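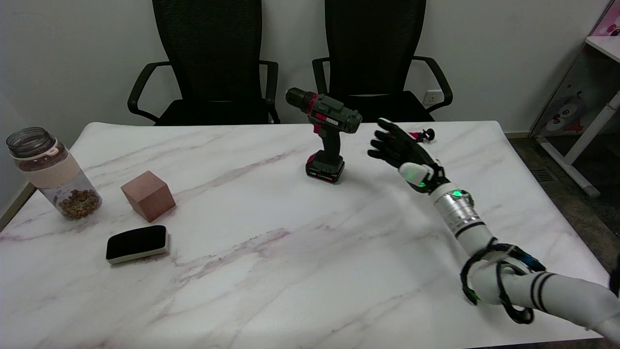
The Clido hand over the marble table, with the drill, the jar, the cube and the eraser.

Hand comparison, part two

Posted 2/7/24

Last time I wrote up the Merrick two-finger gripper and said I would do the same for the Clido hand once I had it mounted. It is mounted now. The arm is the same one as before, an Eson, and I kept the same speed limits so the numbers could be set side by side.

Mounting took longer than I planned. The bolt pattern on the Clido needs an adapter plate, and the first one I had cut was off by enough that two of the bolts would not start. The second plate was fine. The hand also has more wires than the gripper did, and they have to go past the elbow with some slack or they pull tight when the arm folds in. I left a big loop there. It looks messy but it hasn't caught on anything so far.

For objects I used what I had used with the Merrick: a cordless drill standing on its battery, a clear jar with brown pellets in the bottom, a reddish-brown cube and a whiteboard eraser. I ran 76 grasps with the Clido over three evenings, picking the object up, holding it for 6 seconds and putting it back down.

The cube was easy for both. The Merrick is still faster at it, because all it has to do is close. The fingers on the Clido have to curl in a set order and if one gets there early it turns the cube before the others arrive. I slowed that finger down in the Ploltoline controller and the turning mostly went away.

The eraser was the worst of the four. It is low, and the fingertips touch the table before they get a good hold on the sides. I had 17 drops in total and most of them were the eraser. Coming in at more of a slant helped a little. The Merrick had no trouble with it, so if you mainly pick up flat things I would save the money.

The drill is where the Clido earned its place. The two-finger gripper could lift it by the handle but it always swung, and twice it slid out. With the fingers wrapped around the handle it came up straight and stayed straight. I still can't get a finger onto the trigger in a way that repeats.

The jar went fine as long as I kept the grip force down. At 33 percent it held. Any higher and I could hear the plastic creak.

One complaint about the controller: Ploltoline forgets the finger order when you cut the power, so I have to load it again every time. I wrote to them in July about a different settings bug and it did get fixed, so I'll write again.

Next I want to swap the fingertip pads for something softer and run the eraser over again. The Merrick goes back on after that for the small parts bin.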